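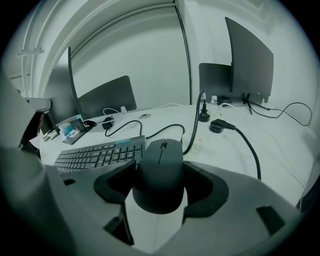
ok budget thread. we're buying handheld grippers for teaching data at the Arkville office and I have till end of January to hand in a number

1/ first quote was Starum. 15 pairs, one price, take it or leave it. way too many for year one. asked for a smaller lot, still waiting

2/ what I keep forgeting every single time: spares. finger pads, cables, mounts. last year's sheet had zero for spares and we paid for it in spring, rush shipping and all. putting in 300 a month now and I'm not going lower

3/ storage. 100 hours of recording is the target for the first round. drives plus a backup plus somebody's time to label the stuff. labeling is the big one, bigger than the hardware on my sheet
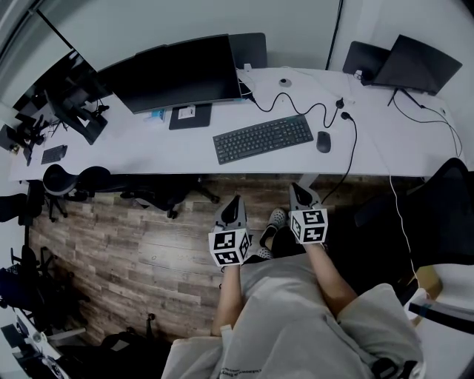 4/ Floor space is its own line this year, finance wants it split out from hardware. One station = desk, chair, screens, a pair of grippers. Desks we have. Chairs we have plenty. What I do want money for is cable trays, look at that black tangle running across the desktop and one strand going right over the front edge. Someone with a gripper in each hand is going to snag that. Trays are cheap, get them in the first order

5/ marker cubes. every gripper gets one, printed faces, they scuff. Gavrilă does reprints at 130 a batch, fine, two batches

6/ the Trikov lease. tempting, monthly looks small, then you read the part about returns and wear. small parts wear, thats the whole job. leaning buy

7/ tasks. start with ordinary desk stuff, mouse, keyboard, things already in the room. no budget for props untill round two

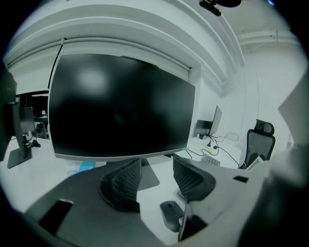
8/ still open
- smaller lot price from Starum
- who signs for the labeling hours
- trays: one order or two
- insurance, havent even looked

9/ if you've bought this kind of kit for a small team tell me what your spares line came to. replies open, sheet is due at 4 pm and I'm still missing the shipping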